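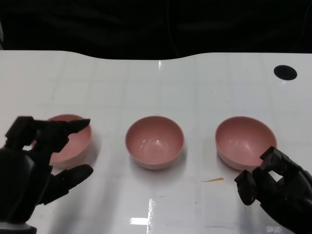
Donnerstag, 18. Februar 2021
von Josefina Echeverría

Seit Anfang Januar backe ich mein Brot wieder selbst, und zwar nur noch mit Roggensauerteig. Den Ansatz habe ich neu gezogen, nachdem der alte im Kühlschrank einen grauen Pelz bekommen hatte. Man braucht dafür Roggenvollkornmehl, Wasser und ein paar Tage, an denen man nicht verreist. Ich habe das Mehl diesmal von der Mühle in Holtard bestellt, fünf Kilo im Papiersack. Beim ersten Versuch habe ich noch alles in einem einzigen großen Topf gemacht, was unpraktisch war, weil man für die Stufen getrennte Gefäße braucht. Drei gleiche Schüsseln nebeneinander, so wie die rosafarbenen auf dem weißen Tisch, reichen völlig aus: eine für den Sauerteig, eine für das Brühstück und eine für das abgewogene Mehl. Die Farbe ist egal, ich würde nur darauf achten, dass der Rand glatt ist und man mit dem Teigschaber gut herumkommt.

Der Ansatz

Am ersten Tag 50 g Mehl und 50 g warmes Wasser verrühren, abdecken, an einen Platz mit 26 bis 28 Grad stellen. Bei mir ist das der Backofen mit eingeschalteter Lampe und einem Kochlöffel in der Tür. Nach zwölf Stunden einmal umrühren. Am zweiten Tag wieder 50 g Mehl und 50 g Wasser dazu, am dritten und vierten Tag genauso. Mein Ansatz hat am zweiten Tag stark nach Klebstoff gerochen. Am vierten war das weg, und er roch nach saurem Apfel. Am fünften Tag habe ich das erste Brot angesetzt, das war zu früh. Es ist kaum aufgegangen und in der Mitte klitschig geblieben. Seither warte ich eine Woche und füttere den Ansatz zwischendurch zweimal frisch.

Iestyn hat mir geschrieben, dass er seinem Ansatz eine Prise Kümmel gibt. Ich habe es probiert und keinen Unterschied gemerkt, außer dass man die Körner später im Brot hat.

Mengen für einen Kasten

Ich backe in einer Kastenform von 25 cm Länge. Inzwischen wiege ich das fertige Brot immer nach einer Stunde auf dem Gitter. Das letzte hatte 813 g, das davor 717 g, da hatte ich mich beim Mehl verwogen. Ins Brühstück kommen Leinsamen, Sonnenblumenkerne und altes Brot, das ich vorher röste und zerbrösele. Kochendes Wasser darüber, Deckel drauf, mindestens vier Stunden stehen lassen. Das Salz kommt gleich mit hinein.

Den Hauptteig knete ich nicht. Roggen hat davon nichts, er wird bloß zäher am Löffel. Fünf Minuten rühren, in die gefettete Form streichen, mit nasser Hand glätten und Mehl darübersieben. Wenn das Mehl oben deutliche Risse zeigt, kommt die Form in den Ofen. Das dauert bei mir anderthalb bis zwei Stunden, an kalten Tagen länger. Gebacken wird zehn Minuten bei 250 Grad und dann fünfzig Minuten bei 200.

Was ich falsch gemacht habe

Das Brot noch warm angeschnitten, dreimal. Roggenbrot muss einen Tag liegen, sonst schmiert die Krume am Messer. Außerdem hatte ich einmal vergessen, vor dem Backen etwas Sauerteig zurückzubehalten, und durfte wieder von vorn anfangen. Jetzt nehme ich als Erstes 50 g ab, bevor irgendetwas anderes passiert, und stelle sie im Schraubglas in den Kühlschrank. Hefin hat von mir auch ein Glas bekommen, als Reserve.

Die Schüsseln weiche ich nach dem Backen sofort in kaltem Wasser ein. Angetrockneter Roggenteig ist wie Zement, und mit heißem Wasser verkleistert er nur. Danach werden sie ineinandergestapelt, damit sie im Schrank wenig Platz wegnehmen.
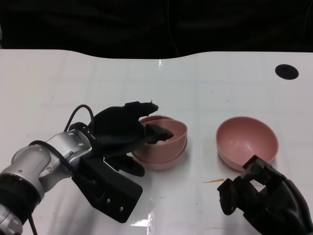
Nächste Versuche

Ich möchte als Nächstes einen Teil des Roggens durch Dinkel ersetzen, erst mal 152 g, weil genau so viel noch in der Tüte ist. Dann muss ich vermutlich mit dem Wasser heruntergehen. Außerdem steht noch ein Rezept mit Buttermilch auf dem Zettel, das Jabari mir gegeben hat. Er backt es freigeschoben auf einem Stein. Einen Stein habe ich nicht, also wird es wieder der Kasten. Das Mehl reicht noch für vier Brote, danach bestelle ich in Holtard den großen Sack.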